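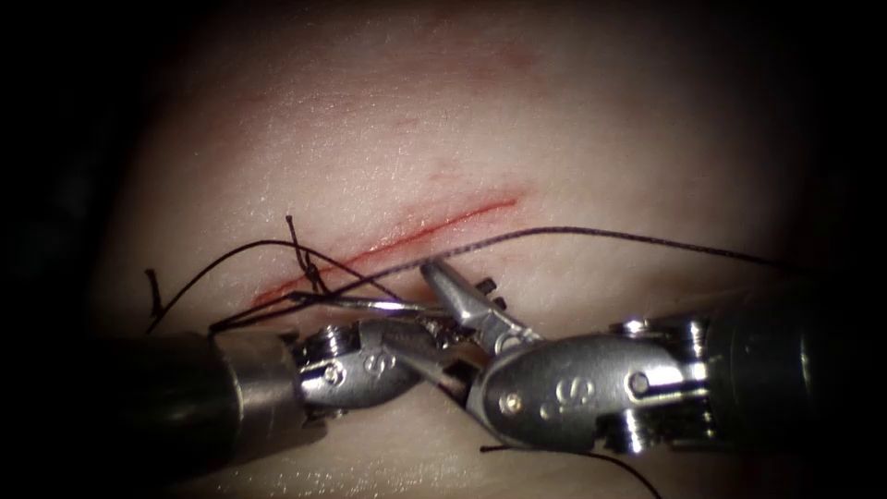 Turn times, save files and the long tail of Oltesis

February 11, 2020

Oltesis has been on sale long enough that most of its players know its main fault by heart. Late in a campaign, once the map is settled and every faction owns ships, the pause between turns grows until it is possible to make coffee during it. The next patch, due in July, is meant to fix that. The lead programmer at Gagnon, the studio behind the game, spoke to us by phone for a little over an hour, mostly on the subject of where the time goes.

In the current release, a late turn on the largest map takes 90 seconds on the studio's slowest test machine. The internal build does the same turn in 12. According to the programmer, very little of the gain came from faster code in the usual sense.

"The pathfinding was fine," he said. "Everyone on the forum assumed it was the pathfinding, and so did we for the first month. Then we put proper timers on each phase, and pathfinding was a small slice. The big slice was trade."

Each colony in Oltesis sets its own prices, and each faction checks those prices before deciding where to send its freighters. In the release version, every freighter made that check for itself. Two freighters parked at the same colony with the same cargo would ask the same question and do all the work twice. The new build asks once per faction and cargo type, stores the answer, and throws it out only when a price moves far enough to matter.

"Far enough is a number in a text file," he said. "We tried a lot of values. If it is too low, you save nothing. If it is too high, the freighters keep flying to a colony that stopped buying ten turns ago, and players notice that very quickly."

The other change is to the order of play. Factions used to act strictly one after another, and each saw the results of the one before. They now plan at the same time, against a frozen copy of the map, and the orders are then carried out in sequence. An order that no longer makes sense when its turn comes is dropped, and the faction gets one chance to replace it. 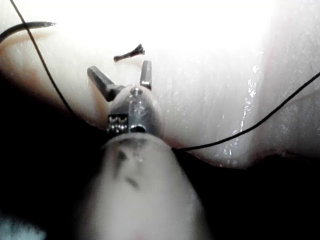

That second chance caused most of the bugs. A replacement order could cancel an order that had itself been a replacement, and in one build a fleet could be sent to two systems and pay fuel for both. The studio now replays a set of 54 recorded campaigns every night and compares the final state of each against a stored result. When a change to the rules is intended, the stored results have to be made again by hand, one campaign at a time.

"It's slow work and it should be slow," he said. "If there was a button to accept all the new results, we'd press it."

Old saves will load in the new version, with one limit. The engine, Trurkamano, writes objects to disk in the order they were created, and the new planner needs them sorted by owner. A save from any of the last 10 versions will be sorted on first load and written back under a new name. Anything older has to be opened and saved in the current release first. Mods that only change data files should need no edits. Mods that replace the trade script will be switched off at startup until their authors update them.

Asked whether the frozen map makes the computer players weaker, he said it does, slightly, in the opening. "A faction that moves last used to have a real edge. It could see an undefended system and take it. Now it guesses like the rest. We gave nothing back for that. The last seat was too strong, and the multiplayer people had been saying so for years."

Multiplayer itself changes less. Jida, the publisher, runs the matchmaking service and has asked that both versions stay available for a while after the patch. Games in progress will finish under the old rules. A host who wants to move a running game to the new version can do so between turns, if every player in it has already updated.

The combat screen is untouched. The programmer would like to rewrite the missile code, which still runs at a fixed rate tied to the display and behaves oddly on fast monitors, but it is not on the list for this patch. A setting to cap the frame rate in battles was added as a stopgap. It is off by default and can be found in the video menu, under the option for interface scale.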